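Research > Family Records > Working Papers
Saturday, October 23, 2021 | By the Quaye Institute, Family Records Unit
Last updated: March

3. Work and Family in the Predville Notices

The second part of the study considers how death notices describe a person's working life. The sample consists of 331 notices printed in the Predville area and held in the Nukari collection. Each notice was read in full by two readers, who worked apart and then compared their marks. Where they did not agree, a third reader made the decision. Notices that gave only a name and the time of a service were set aside before this stage. 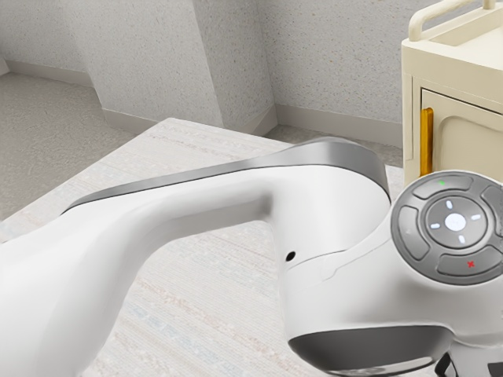
Figure 3

Families tend to name an employer more readily than a task. A notice may say that a man was with the same plant until he retired, and leave the reader to guess what he did there. The phrase "ran machines" caused particular difficulty in coding. It could refer to a hand-fed press or to a far more modern machine, and the wording alone does not settle the matter. Such phrases were placed under "general plant work" unless the notice gave a trade or a job title. The same rule was applied to "worked in the office" and "drove for the county."

Unpaid work was recorded under a separate heading. This included the care of parents, the raising of grandchildren, and long service to a church or lodge. Several notices from the Tretside end of the county gave more space to this kind of work than to paid employment, and the readers were told to count sentences and to disregard the order in which they appeared. Housework was marked only when the family named it, for example by mentioning baking or sewing for others.

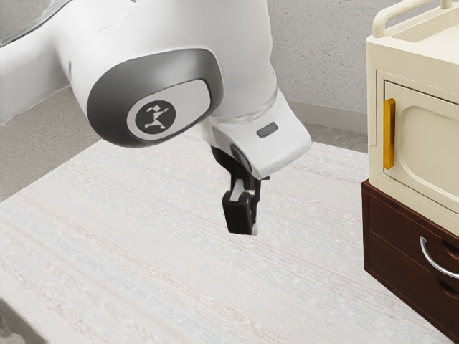
A further question was the treatment of surviving relatives. Some families list every grandchild by name, while others give only a total. Step-relations are sometimes included without comment and sometimes placed in a sentence of their own. The study records the form used by the family and makes no judgment about closeness. Pets were noted where they appeared in the list of survivors, but were left out of the family totals.

The length of a notice is also affected by the cost of printing. Newspapers in the area charged by the line during part of the period, and a family with much to say may have had to choose between a list of cousins and an account of a career. Online notices are not limited in this way. They were kept in a separate file and are taken up in Section 4, together with the messages left by friends and neighbors.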